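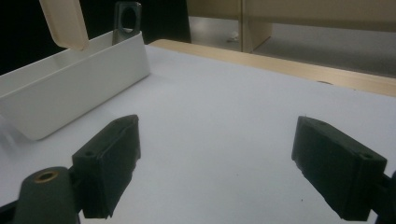
Bellis long tray on the white bench top.

Bellis Open Storage Tray, long, white
Reviewed by Carmela Gatti, March 2026

I bought the Bellis to replace a Draner drawer insert that had warped. It is an open rectangular box with a cream lid flap and no dividers, sold for desks and workbenches. Mine came from Durketov at the standard price.

The listed inside depth is 55 mm and I measured the same at both ends. The side walls are smooth and the top rim is straight, so a second tray stands on it without rocking. Deflection at the middle of the long wall is 8 mm when pushed by hand, more than I would like. Under a 439 g load of mixed screws the floor stayed flat.

Cleaning is simple. Pencil marks come off with a damp cloth, marker needs alcohol. White shows every speck of dirt, and on a white top the rim is easy to misjudge at a glance. A grey version would suit me better.

The base has no feet and slides on a smooth surface. I fitted four adhesive pads from Bravau and it now stays put.

Fit for small parts and stationery. For heavy tools, look for a thicker wall.

Rating: 4 out of 5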